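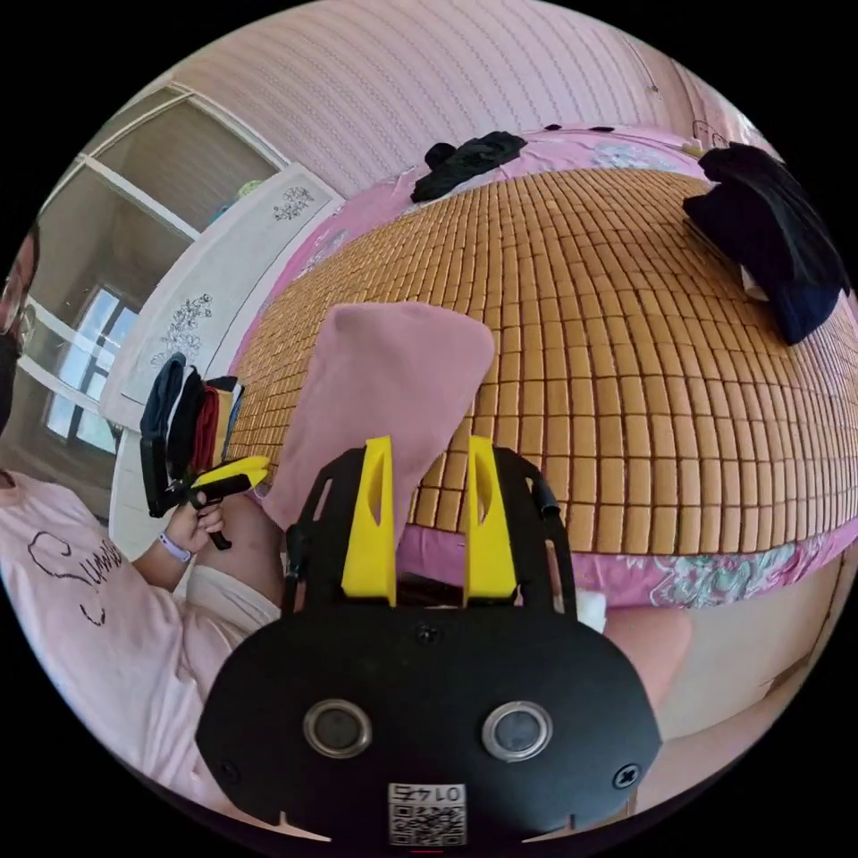 Folding on the bed: a pink cloth held upright above the tile mat.

Print this page | E-mail this page

FOLDING AND SORTING LAUNDRY ON A BED WITH A TILE MAT
Household Guidance Sheet 18
Prepared by Mounir Badawi, Henao Home Skills Center
Revised 9/13/18

Purpose

This sheet explains how to fold and sort clean laundry in a bedroom where the bed is the only large flat surface. It applies to beds fitted with a summer mat made of small rectangular tiles. Residents who have a separate folding table should use Sheet 3 instead.

Before you begin

Laundry must be fully dry. Damp cloth left on a tile mat may mark the tiles and can weaken the cord that joins them.

Leave the mat in place. It gives a firmer surface than a mattress with only a sheet over it, and small items keep their shape better during folding. Pull the bedsheet smooth where it shows at the sides of the mat. Run a hand across the tiles and check for raised or broken edges, which can catch on knits and thin fabrics. A damaged mat should be rolled up and set aside until it has been repaired.

Clear a working area on the side of the bed nearest to you. Garments that have not been folded may be kept on the far side, next to the wall. Dark and light garments should be kept apart at this stage, as lint from towels shows plainly on black and navy cloth.

Folding small cloths

1. Lay the cloth flat on the mat and smooth it from the center outward.

2. Bring the two short edges together. Match the corners before pressing the fold.

3. Fold in half again in the same direction. For a thick cloth, one fold is enough.

4. Fold the lower third up and the upper third down over it.

5. Stand the folded cloth on its edge. A cloth that stays upright is ready for the drawer. If it opens or leans, return to step 2 and press each fold more firmly.

Small scraps and single pieces are easily lost under larger items. Place them in one spot beside the working area and deal with them last.

Folding shirts and dark garments

Fold shirts face down, with the sleeves brought across the back. Printed lettering should remain on the outside of the finished fold so that the shirt can be identified in a stack. Heavier garments should be shaken out once over the floor, then laid across the full width of the mat. Bundled items must be opened completely before folding, including the sleeves and pockets.

Clothes hung over furniture

Clothes draped over a cabinet are to be sorted after the bed has been cleared. Take them down one at a time. Return worn items to the hamper and place clean items on the mat. Do not pull a garment from the bottom of the pile.

Finishing

Put away the folded stacks before the bed is used. Wipe the mat with a dry cloth, following the direction of the rows, and tuck in the bedsheet along the wall.

Printed copies of this sheet may be requested at the Flamance Street office, extension 3313.

This website uses cookies to improve your visit. By continuing to browse, you accept our use of cookies.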